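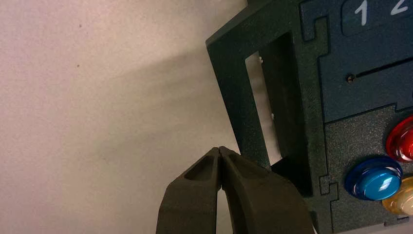

FIELD TRIPS FOR THE CURIOUS

What Do Robots Do All Day? We Went to Find Out

Let's get one thing out of the way. The robot at Zilside did not dance, tell jokes, or try to take over the world. On the Tuesday we visited its open day, it practiced pushing buttons. You may feel you could do that already. So did everyone in line.

Look at the two brown fingers with their tips together. They are called a gripper, which is a very plain name for a hand. Two fingers is all this robot gets. It can open them to hold something, or shut them and use the tips for poking. There is a small camera near the wrist, so the robot sees its own fingers in every view, a bit like you see your nose if you cross your eyes. (Go ahead. We'll wait.)

The dark green thing next to the fingers is a practice panel. It has a red button, a blue one and a pale yellow one, and above them a blue plate with a slot in it. Parts of the panel fit together with notches, like jigsaw pieces. The people at Zilside call the panel Plusora, and they talk about it the way other people talk about a difficult cat.

"Pushing a button is five jobs pretending to be one," said Hằng Lý, who teaches the robot. First it has to find the button. Then it has to work out how far away the button is, move there without bumping the panel, push hard enough, and stop. Stopping matters a lot. You stop without thinking because your fingertip feels the click. A robot has to be given some way of knowing.

So how does it learn? Mostly by copying. Hằng steers the arm herself and presses the blue button while a computer saves every move. Then she does it again. She had done it 196 times by lunch, and she would like you to know that she went to college.

Why not just do it once? Try this at home. Shut your eyes, reach for a light switch, and see where your hand lands. Now take one step to the left and try again. If you only ever learned one way to reach, you'd be patting the wall. All those extra tries show the robot what to do when things are a little bit different -- when the light changes, say, or the arm starts from somewhere odd.

Visitors got 2 minutes each at the controls. I spent most of mine pushing the air beside the red button. Aurelia Sârbu, who is nine and was behind me in line, pressed it on her first go and asked if there was a harder one.

WORDS TO KNOW

Gripper: the part of a robot that grabs, pinches or pokes.

Demonstration: one try, done by a person, for a robot to copy.

Open day: when a workplace lets you in and hides the good cookies.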